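Dyspraxia, or DCD, or whatever the letter calls it this week

Quick one tonight because I've got to be up at six and I still haven't done my lunch. But I said I'd write up the assessment so I am writing up the assessment.

So. I'm 41 and I have dyspraxia. Official now. Or developmental coordination disorder, which is what it says on the report, and then in brackets "also known as dyspraxia", and then for the rest of the report she calls it DCD. My mum calls it "your clumsiness". My old PE teacher called it something else.

A few people asked after the last post what the difference is between the two words. Short version as I understand it: DCD is the one in the diagnostic manuals and it's mostly about movement. Coordination, learning motor skills, that sort of thing. Dyspraxia is the word people actually use over here, and a lot of us mean something wider by it. The planning stuff. Losing your place halfway through a sentence. Standing in the kitchen with a colander and no idea what the colander was for. Some professionals don't like the word because it gets used for different things by different people. Fair enough. I'm going to keep using it, I've only just got used to it.

How it went. I was seen by an occupational therapist called Asabe Adeleke, at a clinic over in Pludton, two buses. Waiting list was long, I'd put my name down and more or less forgotten. Then a letter in May saying come in, bring school reports if you have them. I did have them. My mum keeps everything. "Tries hard but presentation is poor." Every single year, nearly word for word, from teachers who'd never met each other.

First half was talking. When did I learn to tie laces (eleven), ride a bike (didn't), use a knife and fork properly (define properly). Do I drive. No. I had lessons, I had 30 lessons in fact, and then the instructor said very kindly that perhaps we should have a break. I've told that story as a joke for years. Told it to Asabe as a joke as well and she wrote it down and didn't laugh, and I got a bit wobbly. Had to look at the window for a minute.

Second half was doing things. Catching a ball, pegs in a board, walking heel to toe along a line, copying shapes against a timer. Handwriting, fast then neat. I'd practiced the heel to toe in the hallway beforehand, which you are not supposed to do and which made no difference at all.
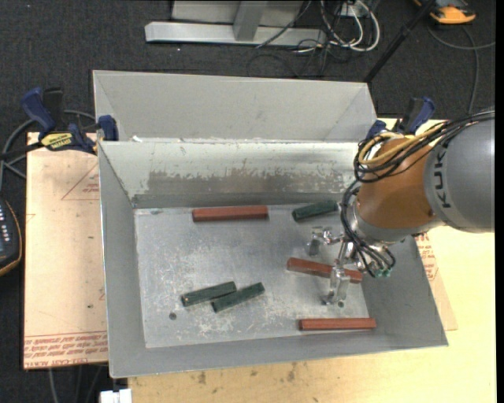

The pegs were the worst. You have to do one hand and then the other, and my left hand just isn't interested. I could feel my tongue sticking out like a toddler's. And I noticed I was holding my breath, and when I said so she asked if I do that a lot, and yes. Pouring tea. Getting change out at a till. Going down stairs with a bag. I'd never put those together as one thing before.

That's been the useful bit really, more than the scores. She talked about how much effort goes into stuff other people do on automatic, and how by four in the afternoon there's none left. I always thought I was lazy in the evenings. I'm not saying I'm never lazy. But I come home from work and can't face cooking, and I drop things more, and I get words wrong more, and it's the same tank everything's coming out of.

Is it the same as autism, someone asked, or ADHD. No. Separate things, but they turn up together a lot, enough that she went through some questions on both. She didn't think autism in my case. She thought attention might be worth looking at and gave me a leaflet, which I've lost. Yes I know.

Money, as I got three emails asking. Mine was on the NHS so it cost me two bus fares and a half day's leave. I had looked at going private and was quoted 800 at one place and 2,000 at another, and I couldn't work out what teh extra was paying for. If you're looking, ask exactly who does the assessment and whether you get a written report, and whether your work will accept it. The cheaper one was a screening and not a diagnosis, and you had to read quite far down to find that.

Things that have changed since: not masses. I told my manager. She was fine about it. I've got a slot to talk about adjustments, and I'm going to ask for typed notes from meetings, as I can listen or I can write, pick one. And I've stopped carrying two mugs at once, I make two trips, nobody minds.

Also bought a kettle tipper. One of those cradle things so you don't lift it. I'd always thought they were for older people and felt daft ordering it, and I've had it a fortnight and would fight anyone who tried to take it off me.

There's an adult group that meets at the Konura centre in the evenings, once a month. Haven't been yet. Walking into a room of strangers and finding somewhere to put my coat is sort of the whole condition in one go. But I suppose they'd all be bumping into the chairs too. I'll report back if I go.

Comments are open again, sorry for the mess with the spam before. If you've had the adult assessment somewhere else, I'd like to know if they made you do the pegs.

Right. Lunch. Bed.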